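Household chore automation

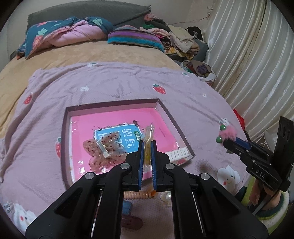

Sorting small items into a shallow box on a bed, with two grippers. A book and a hair clip are in the box, a pom-pom hair ornament is held at right.

Household chore automation is the use of machines to do everyday work in homes – tidying, laundry, dishes, floors, beds – and by extension the same sort of light handling work in shops and small factories. The article covers the handling side mainly. Floor cleaning has its own history and is only touched on.

The short state of things: single chores, partly yes. A whole room, no. Most machines sold for homes do one job on one kind of surface. General tidying is still at the trial stage, and most published results come from rooms set up for the purpose.

Contents
1 Scope and terms
2 History
3 Tidying and sorting
4 Laundry and bedding
5 Kitchen work
6 Shop-floor chores
7 Learning from people
8 Measuring progress
9 Cost
10 Criticism
11 See also

Scope and terms

A "chore" in this field means a job with no fixed start position. The cup may be on the table, or under the table, or in the sink with a spoon in it. Factory automation mostly avoids this by fixing where things are. Homes don't.

Writers split chores into three rough groups. Surface chores (vacuuming, mopping, mowing). Container chores (dishwasher, washing machine – the machine does the work, a person loads and unloads). Handling chores, where something has to be picked up, turned, folded, put away. The first two were automated to a useful degree decades ago. Handling chores are the open group.

"Tidying" and "cleaning" are often mixed up in the press. Tidying moves objects to where they belong. Cleaning removes dirt. A machine can be good at one and useless at the other, and a lot of cleaning machines need a tidy floor before they can start.

History

Early home machines took the container route. Washing machines and dishwashers did not copy the motions of a person at a sink, they changed the job so the motions weren't needed. Loading stayed manual and still is in nearly all homes.

Research arms began folding towels in labs long before anything similar was on sale. Early demos were slow – many minutes per towel, and the towels all the same size. Speed got better. Variety took longer.

Later work moved away from hand-written rules for each object toward systems trained on recorded examples. That changed what people tested. Earlier demos picked blocks and mugs, later ones used real household stuff, clothes, toys, stationery, food packets.

Tidying and sorting

Putting small things in a box is among the most tested chores. Easy to set up, and hard enough to be interesting.

Trouble comes from the mix. A children's room might have a book in a clear plastic cover, a sheer hair clip with sequins, a small clear packet, a fuzzy pom-pom with beads hanging off it, all within reach of each other. Each one asks for a different grip:

Flat items. A book lying flat gives the fingers nothing to go under. Common answers are sliding it to an edge or tipping it against the wall of the box.
Clear and shiny items. Depth cameras read clear plastic badly. The sensor may report the surface behind it, and the fingers close too low.
Soft items. A pom-pom squashes, so the width at first touch is not the width at the end of the grip.
Dangling parts. Beads and cords swing, catch on the box edge, or get trapped between fingers.
Thin items. Clips and hair ties sit low in the folds of a sheet.

A bed is a worse work surface than a table. It sinks when pushed and the sheet moves with whatever is dragged over it. Printed sheets add a vision problem too, a printed strawberry can be taken for an object by a system that hasn't seen the pattern before. Usually fixed with more training data, or by touching the spot and finding nothing there.

Deciding where things go is a separate question. Most systems are told: hair things in this box, books on that shelf. Systems that guess from common habits do ok on kitchen items and badly on personal ones. Whether a broken clip is trash or a keepsake can't be read off the clip.

In the Brindunby trial, a tidying system was given 62 small items spread over a bed and a low table. It boxed 29 of them without help. Most of the misses were flat or clear objects, plus a run of failures where the fingers picked up the sheet along with the item and pulled everything toward the edge. A second session, same room on a Thursday evening with the curtains shut and one lamp on, did worse. The report doesn't give a number for it.

Laundry and bedding

Washing and drying – solved, as container chores. Sorting, folding and putting away – not.

Folding a flat towel is now routine in labs. Shirts are workable when they start out spread. Starting from a heap is the hard case: the machine has to find one garment in the pile, lift it clear, find a corner or a collar, then spread it. Most of the time goes there, the folding itself is quick.

Beds are seldom tried. A blanket is larger than the reach of most arms, and two arms on a moving base need room on both sides of the bed that many bedrooms haven't got. Fitted sheets remain unsolved in any practical sense.

Socks get their own small literature. Matching by color is simple enough. Turning one right side out isn't.

Kitchen work

Loading a dishwasher has been shown many times with plates and mugs in known racks. Pans with long handles, stacked bowls and anything with food stuck to it bring the success rate down. Wiping a counter works well if the counter is clear.

Cooking machines mostly belong with the container group. They stir and heat, a person chops and measures. Chopping by arm exists in commercial kitchens behind guards, and safety rules keep it out of homes for the most part.

Shop-floor chores

Small workshops and stores have chores that look like housework – restocking a shelf, emptying a bin, packing a parcel, sweeping under a bench. They are often easier to automate than homes. The stock is known, the lighting is steady, and staff can be asked to leave things in the same place.

Barum, a parcel packing line for small retailers, is a commonly cited case. It fills boxes from trays and handles rigid goods without much trouble. Bagged goods were added later and slowed the line, and loose cords and jewelry are still sent to a hand packing bench.

Shelf restocking is further along than home tidying for the same reasons. Returns handling is not. A returned parcel can contain anything, half wrapped, and looks a lot more like a bedroom floor than a warehouse.

Learning from people

Current systems learn handling mainly from recorded demonstrations. Three methods are in wide use. Teleoperation, where a person steers the robot's arms from a distance. Hand-held grippers, where a person does the chore with the same kind of fingers the robot will have, and a camera records it. Plain video of bare hands – cheapest, and hardest to transfer.

Hand-held grippers became popular since they can be taken into ordinary homes without the robot. Rubber-padded parallel fingers are the usual type. They limit the person to what the robot could do, so a chore that can't be done with them gets found out early. Threading, tying and peeling tend to drop out at this stage.

Sabina Skála's work on two-handed sorting argues that the resting hand matters as much as the busy one. In her recordings people often hold the next object ready, or steady the box, while the other hand places something. Systems trained on one arm at a time miss that and come out slower then expected. Her 708 recordings were made in bedrooms and hallways, each one a single sort from start to finish.

Data from tidy demonstration rooms carries over poorly to real ones. Clutter at the back of a bed, heaped clothes, bags, hanging curtains – all of it changes what the camera sees even when no one has asked the machine to touch it.

Measuring progress

No agreed test exists. Common measures are share of items placed, time per item, and number of times a person had to step in. The last is thought the most honest and is the least reported.

The Gál scale, used by a few groups, runs from 1 to 10 and scores a whole room instead of single picks. A score of 10 means a person coming in would find nothing to redo. Published scores for tidying sit in the lower half. Critics say it depends too much on who is judging the room.

Demo videos are a known problem. Many are sped up, and failed tries are cut. Some groups now show a clock in the picture.

Cost

Floor machines are cheap enough for ordinary households. Two-armed mobile machines are not, and most are leased to labs or firms. Pornosix, a shared service model in which one machine visits several apartments in a building, was proposed as a way round the price. Elevators, door thresholds and moving-in time between homes ate much of the saving in the pilot, which ended in November.

Upkeep gets left out of most estimates. Finger pads wear, cameras need cleaning, and someone has to clear the path.

Criticism

Main objections fall under privacy, safety and worth. A tidying machine needs cameras in bedrooms. An arm strong enough to lift a full laundry basket can hurt a child. And supervised tidying may take the owner longer than doing the job by hand, at least at present speeds.

There is also the argument that chores should be redesigned, as the washing machine did, and not copied motion by motion. Shelves with open fronts, labelled bins and flat storage for clothes all raise success rates right away. They help people too, with no machine in the room.

See also

Dishwasher
Grasp planning
Laundry folding
Parallel gripper
Teleoperation
Warehouse automation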